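Ornella Bortolotti has run the corner grocery on Trikell Road for nine years, and in that time she reckons the baskets have given her more trouble than the fridges. They go missing, they get left full in the wrong aisle, and things fall out of them onto the tiles.

She bought the shop in October, from a family named Yazıcı, who had it long before the flats went up. It opens at six. By half past there is usually something on the floor that shouldn't be there, and most mornings it's soft drink.

"Cans roll," she says. "A packet of biscuits stays where you drop it. A can goes under the shelf and you find it when you mop."

The shop stocks 306 lines, and drinks take up more room than anything else. Bottles go on the shelves and the single cans are sold from wherever there's space. People pick out a few of each, orange, cola, lemonade, and put them in a basket that was made for bread and vegetables. Bortolotti doesn't mind what they buy. She minds when a dropped can goes back on the shelf with a dent in it and the next customer brings it to the counter wanting money off.

Her rule for staff is simple enough. Anything that has been on the floor gets picked up, wiped and looked over before it goes anywhere. Cans go into the basket on their sides, along the long edge, and the basket stays on the ground until it's packed. Lifting it half full with one hand is how the rest end up on the tiles.

"You get down there with it," she says. "Both hands. It takes a minute."

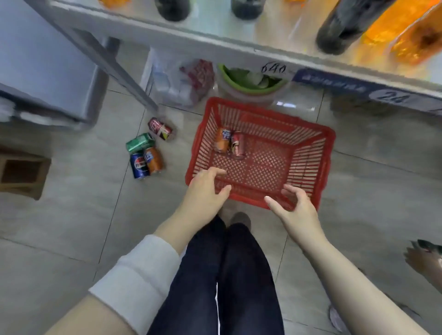
Gwion Lloyd says he would do away with baskets for drinks altogether and put a pile of cardboard trays by the door, the sort the cartons arrive in. He has told her so more than once. A tray has a flat bottom and a low side, he says, and customers can see what they've got.

Bortolotti tried trays one summer. They went soggy, and people left them in the doorway. She went back to plastic and ordered 60 baskets from a supplier called Plorkuvier. Almost half of those have since walked off down the street. She found one in the laundry of the flats, full of pegs, and let them keep it.

The low shelves are the other job she keeps putting off. Stock that doesn't fit anywhere else gets pushed in at floor level, bags and bowls and so on, and it all has to come out when the floor is washed. She would like to raise the bottom shelf by a few centimetres so a mop could get right to the back. The quote she got from Vokutside, who do shop fittings, was more than she wanted to pay.

For now she does the prices herself with a marker when the label printer is playing up, and does the floor after closing. The baskets get hosed down out the back and stacked upside down by the door to drain.

"I'd still rather have them than trolleys," she says. "You couldn't turn a trolley around in here."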